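**December, just after lunch. Packing bench, back room**

Starting a fresh page because the last one has tea on it.

Where we are: the small-parts boxes for the Norbridge workshop have to be packed, labeled and out of here before the break, and I've ended up with the box question, which I didn't ask for but am weirdly enjoying. The question is whether we keep using the little plain brown cartons or switch to the folding trays that Nadhirah likes. I said I'd pack both kinds for a while and write down what annoyed me. So here goes!

Trays first. They're lovely to fill. You lay everything out flat, you can see at a glance if the hex keys are missing, and the lid tucks in with no tape at all. Then you stack 7 of them and the bottom one goes banana-shaped. I tried them with the heavier stuff down low and the foam on top, and then the other way around (Krishnamoorthy's idea, he was very sure of it), and both times the bottom tray bowed out at the long side. Fine for carrying across the hall. I wouldn't hand one to a courier.

Cartons. Boring, strong, cheap, and a pain to pack neatly because they're small and you end up working by feel. My knuckles know all about the edges. But they stack, they don't care about being dropped (I dropped one, it was full, everything inside was okay), and Mabuza can get us more in a couple of days. We have some 400 flat ones on the shelf already, which is a pretty strong argument in itself.

Packing order for cartons, as of this afternoon:

- bag of fasteners in first, pushed into a corner
- the two brackets, nested, on their sides
- cable coil on top of the brackets, NOT around them
- hex keys down the gap
- folded instruction sheet last, so it's the first thing people see

I had the cable coil around the brackets for the first batch and it looks so tidy that way, but then you can't get the brackets out without the whole lot coming with them. Cuiping opened one to check it and got a lapful of cable. So, on top.

Tape: the clear stuff from the supply closet is too narrow and splits if you look at it wrong. The yellow is much better, sticks first time, and you can find the end of it. It's also the tape everyone steals. If you borrow the yellow roll, please bring it back to the hook by the door, I spent ages looking for it this morning and it was in Sachiko's coat pocket (she was as surprised as I was).

Labels: Nokuthula wants the box number on the short end so it can be read when they're shelved. I'd been putting it on top like a person who has never owned a shelf. Changed. The ones already labeled on top can get a second sticker, I'm not peeling anything off.

Bench setup: laptop in the middle with the packing list open, empties to one side, finished ones straight onto the cart. I had the finished ones piling up on the desk for a bit and twice opened a done box thinking it was a new one. The cart fixes that.
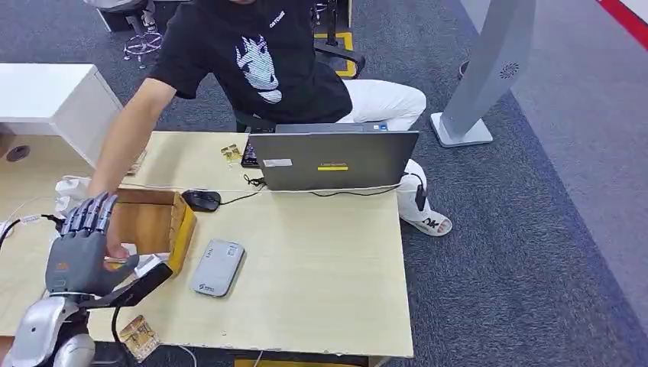 My vote is cartons, and I've told everyone so at least once already. The thing I'd like to sort out next is how people reach into them, because that's where the slow part is. With the carton out near the left edge of the desk you've got your arm stretched forward and down to get a hand into it, and an hour of that is plenty for my shoulder. Pulling it in toward the middle means shifting the laptop, and then you can't read the list. Maybe the list goes on paper, taped to the wall? Nadhirah has a clipboard she says I can have.

Things still to do:

- second stickers for the early boxes
- ask Mesitz if the foam comes in a smaller size, what we have needs cutting every time
- find out whether Komville wants theirs packed the same way or loose in one big crate (please let it be the crate)
- weigh a full carton. The courier's form has a line at 700 grams and I'd like to know which side of it we're on before I fill in a whole stack of them wrong

Later, before going home: kitchen scale was in use, so no weight yet. Paper list is up on the wall, a bit crooked. Yellow tape is on the hook.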